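About Galiver

Galiver collects and labels driving examples for companies that build learning systems for vehicles. Our customers train models that steer, brake, find the edge of a road and decide where a vehicle may go next. We supply the recorded drives and the labels those models learn from. We do not build vehicles and we do not sell driving software.

The company was started by Gil-soo Nam and Mal-soon Ji, who had worked together on road survey equipment. The office and vehicle shop are in Denville. Labeling and review are done in the same building, one floor up from the shop, so that a reviewer with a question about a mounting or a lens can walk down and look at it.

What we collect

Most of our work is on ordinary roads at ordinary speeds: residential streets, connecting roads between towns, parking areas, and the approaches to schools and shops. Highway recordings are easy to get and most customers already have plenty. The harder material is the road with no painted center line, the curb that starts halfway along a block, the hedge that hides a driveway. We plan routes around features like these and keep a register of them by route.

A route is driven several times before it is closed. We vary the hour, the direction of travel and the driver. A model trained on one pass of a road in one kind of light tends to learn the light along with the road, and repeat passes are the cheapest way we know to prevent that. Routes first driven in summer are driven again in January where the schedule allows.

How a drive becomes an example

Each drive is recorded by one or more cameras together with steering angle, pedal position, wheel speed and location. The streams are time-stamped against one clock in the vehicle. When the vehicle returns, the recording is copied twice, checked for gaps, and cut into segments of 25 seconds. A segment is the unit we label, count and deliver.

Every segment is labeled in two passes. In the first pass a labeler marks drivable surface, curbs, sidewalks, verges, signs, poles, people and other vehicles. In the second pass a different labeler, who has not seen the first result, repeats a sample of the work. Where the two disagree beyond the set limit, the segment goes to a reviewer. Disagreements are kept with the segment and are available to the customer. Some customers use them to weight their training.

The labeling handbook has 228 entries. Each entry defines one label or one hard case, with the decision and the date it was made. When an entry changes, segments labeled under the old wording are found and put back in the queue. This is slow and we have not found a good substitute for it.

Our tools

Okora is our recording unit. It sits behind the passenger seat, takes power from the vehicle and writes to removable drives. It was built in house after two commercial recorders lost frames in hot weather. Okora logs its own temperature and dropped frames, and any segment with a dropped frame is marked before labeling begins.

Messina is the labeling and review system. It holds the handbook, the route register and the full label history of each segment. Customers with a support agreement can open Messina directly, search by road feature or by light condition, and return a segment for correction.

Glass, glare and reflections

A common request is for clean images. We supply them where the customer's own camera will be mounted outside the cabin. Where it will be mounted behind the windshield, we advise against filtering. A model that will run behind glass should be trained behind glass, and dashboard reflections, dot patterns and washed-out sky are part of what it will receive. We label such segments in full and add a mask for the areas where the interior overlays the road. Labelers are instructed to mark the road edge through a reflection if it can be followed, and to mark it as uncertain if it cannot. 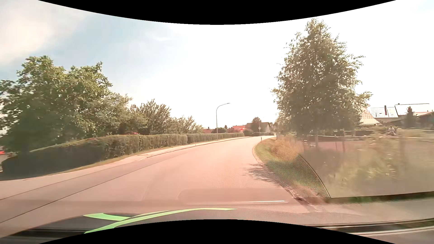

Galiver Data Notes, No. 2, p. 25

Residential curve, windshield camera. The road has no center line, and the dark seams running along the paving are labeled as surface texture. Entry 114 of the handbook covers this case, as early models at two customer sites followed seams as if they were lane markings. The raised curb bounds only the farther part of the sidewalk. Up to the point where it begins, the sidewalk edge is labeled as a change of surface with no height given. The tree shadow on the right is drivable surface. The distant figure among the plants is labeled as a person, low detail. The small round sign is labeled as a sign with class unknown, its markings being too small to read. Dashboard bands and the dot pattern are covered by the interior mask.

Data Notes is sent to customers when a group of handbook entries has been revised. Back numbers are available on request.

Privacy and permissions

We record on public roads. Faces and license plates are blurred before a segment reaches a labeler, and the unblurred originals are deleted once the blurring has been checked. Work on private sites is done under written permission from the owner, and those recordings are stored apart from the road library. Residents who want a recording of their property reviewed may write to the office with the street name and the approximate date.

Current holdings

The road library holds more than 1,000 hours of labeled driving. It is offered by route, by road feature or as a whole. New routes can be commissioned. A commission normally starts with a short pilot on one route so that both sides can settle the label list before the main recording begins.

People

Gil-soo Nam is responsible for vehicles, recording and Okora. Mal-soon Ji is responsible for labeling, the handbook and Messina, and edits Data Notes. Drivers are employed directly and are trained on the recording unit before their first route. Labelers work in small groups, each with one reviewer, and rotate between road types.

Inquiries about the library or a commission should go to the Denville office, with a short statement of the camera position, the frame rate and the intended use.

Page last revised August 5, 2021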